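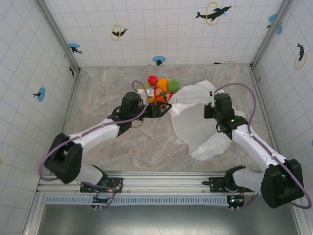 Fruit in a pile beside an open bag, with white tile and dolphin decals all around.

Getting More Out of Your Fruit (and Your Fruit Bowl!)
Friday, March 6, 2020
By the Prirkia Kitchen Desk

I love fruit season, and by that I mean every season, because there is always something good if you look past the front display. What I don't love is finding a fuzzy orange at the bottom of the bowl on a Sunday night. So I've been collecting storage tricks for years, and my fruit lasts so much longer than it used to! Most of these cost nothing.

Unpack right away

Take everything out of the bag when you get home. Produce bags hold moisture against the skin, and moisture is what mold is waiting for. If you have to leave fruit in a plastic bag for an hour or two, leave the top wide open. Look each piece over as you go. Anything with a soft spot goes in the "eat today" dish by the sink (I use an old Ostermann soup bowl with a chip in it, perfect for the job).

Don't wash it yet

Wash when you're ready to eat. The exception is berries, if you do the vinegar bath: one cup of white vinegar to three cups of cold water, swish gently, rinse well, and then DRY them. I mean really dry, spread out on a clean dish towel until there isn't a bead of water left. Back they go into a container lined with a paper towel, lid cracked open. I have had strawberries go 7 days this way and still taste like strawberries.

Who gets along with whom

Apples, ripe bananas, pears and avocados give off ethylene gas, and that speeds up everything sitting near them. You can use this! Put a hard avocado in a paper bag with a banana, fold the top over, and check it the next day. But keep apples away from anything you want to stay put, and that includes carrots, which turn bitter next to them. I had no idea about the carrots until I'd ruined a whole bag.

Counter or fridge?

Counter until ripe, then fridge: peaches, plums, pears, kiwi, mango, avocado.
Fridge from day one: berries, grapes, cherries, anything cut.
Either one: citrus. A week on the counter is fine, and the crisper drawer will take you a good deal further.
Counter: bananas. The skins go black in the fridge, but the inside is still good if you already had a ripe one you wanted to hold.

Tomatoes I keep out until they're fully ripe. Yes, I count them as fruit. Stem side down on a plate, not touching each other.

The crisper drawers

If yours have a slider, it isn't decoration! Open vent (low humidity) for apples, pears and grapes. Closed vent (high humidity) for leafy things. My last fridge had both drawers set backward the whole time I owned it, and I blamed the grocery store for my sad lettuce.

While you're in there, pull the drawers out and wash them with warm water and a spoonful of baking soda. Once a month is plenty. Dry them before they go back in, and lay a folded dish towel or a couple of paper towels on the bottom.

Freezing what you can't finish

Peel bananas first. Please peel them first. Break them in half, lay them on a baking sheet lined with parchment, freeze until hard, then move them to a freezer bag with the air pressed out. Same method for sliced peaches, mango chunks, pitted cherries and berries. Freezing on the sheet first means you can pour out a handful later instead of chipping at a brick with a butter knife.

Squeeze lemons and limes into an ice cube tray. My Jirance tray holds 2 tablespoons per cube, so I never have to measure for a recipe. Zest them before you juice them and freeze the zest in a small jar. I made a pound cake last December with nothing but freezer lemon and it was fantastic.

Fruit flies

A small glass of cider vinegar, one drop of dish soap, no cover needed. Set it beside the bowl overnight. And check the drain! Pour a kettle of hot water down it (not boiling if you have plastic pipes) and wipe around the rubber flap, where peel bits like to hide.

The bowl itself

Wide and shallow beats deep. Fruit piled up in a deep bowl bruises at the bottom and you can't see it happening. Wire or pierced sides let air through. Wipe the bowl every time it's empty, and put the older fruit on top when you refill it.

Got a trick I should try? I'm especially looking for something to do with melon rinds besides pickling them.

Recent tips
Getting tea stains out of white mugs
Cleaning tile grout without harsh sprays
Sharpening a paring knife at home
Indivent drawer dividers, two years on
What to do with stale bread

Contact us | Copyright 2020 Prirkia Home Pages | Back to top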